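Ticket 3495: plane fit drops out on bed episodes
Component: Skurkero depth filter
Opened by: Vira Hnatiuk
Status: reopened

The 0.49 patch was supposed to close this. I don't buy it. I reran 287 episodes on the Seltis build and 191 still lose the bed surface partway through. The release note blames "low texture." Fine, but the sheet has creases all over it, and the blank wall behind it fits without trouble.

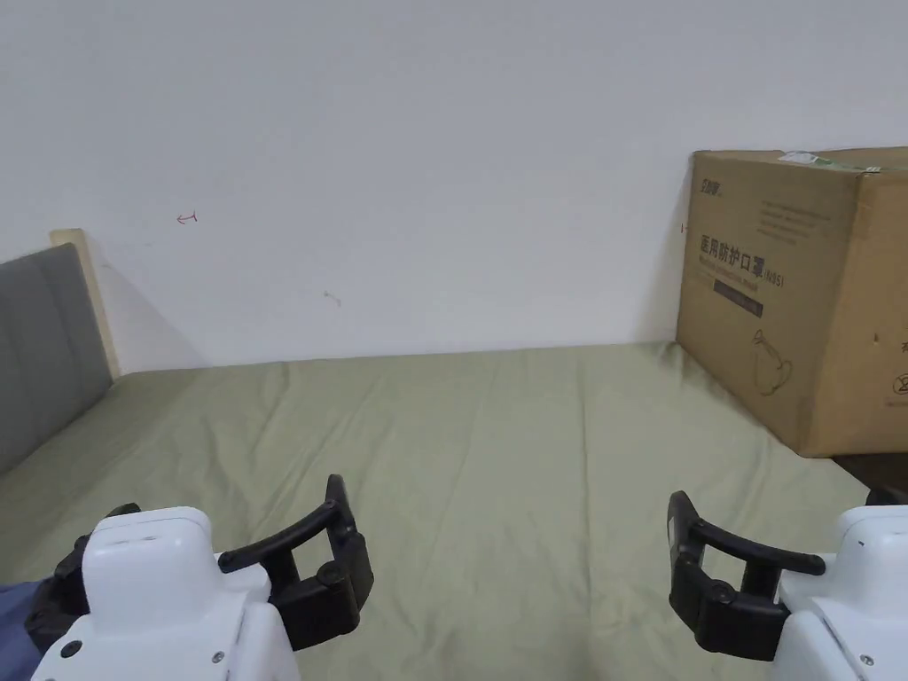

Head view, grippers open. Green sheet, white wall, N95 mask carton at right.

My guess is the wall plane swallows the far edge of the sheet and the merge step calls it one surface. Raising the inlier threshold hides the warning and fixes nothing, so please don't suggest it again.

Tried: merge off, same seed. Dropouts moved to other episodes.
Not tried: masking the grippers before the fit.

Need the per-plane normals logged before I'll agree to close.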